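Teaching a Robot to Find the Waistband

Cloth is a bad student. A cup keeps its shape when you lift it, but a pair of leggings becomes a different object each time somebody touches it. Zerrin Keskin has worked with this problem for three years at Hindberg, and her method begins with people. They hold the grippers in their own hands and fold, and the cameras on the grippers record what the fingers meet. 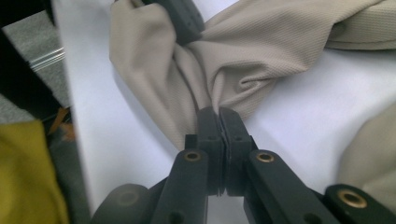

The newest policy, called Firlow, learned from 1,404 such recordings, most of them made in August. Keskin did not ask her folders to be neat. She asked them to start from a crumpled pile and to continue also when a fold went wrong, so that the model could learn how a mistake is repaired.

In the final test the robot received 137 garments it had never met. It folded 104 of them to the standard of the team. An earlier version, trained only on clean folds, managed 20.
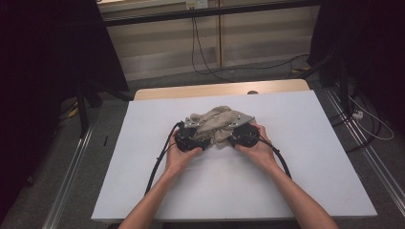 Two hand-held grippers pinch a piece of beige cloth on a white board.

Signe Ingvarsson, who studies handling of textiles at Kidton, finds the result strong but wants to see thicker materials. "Thin fabric forgives you," she told me. "A winter coat has its own opinion." Keskin agrees with her. Most failures came from elastic edges, where the cloth pulled back after the jaws had opened.
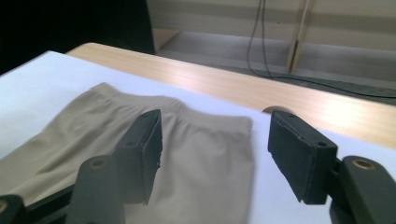 Why not collect the data with the robot itself?

Because a person with two grippers works much faster, and feels through the handles when the cloth begins to slip. The robot later has only the video and the finger positions, and Keskin's next study will ask how much is lost there.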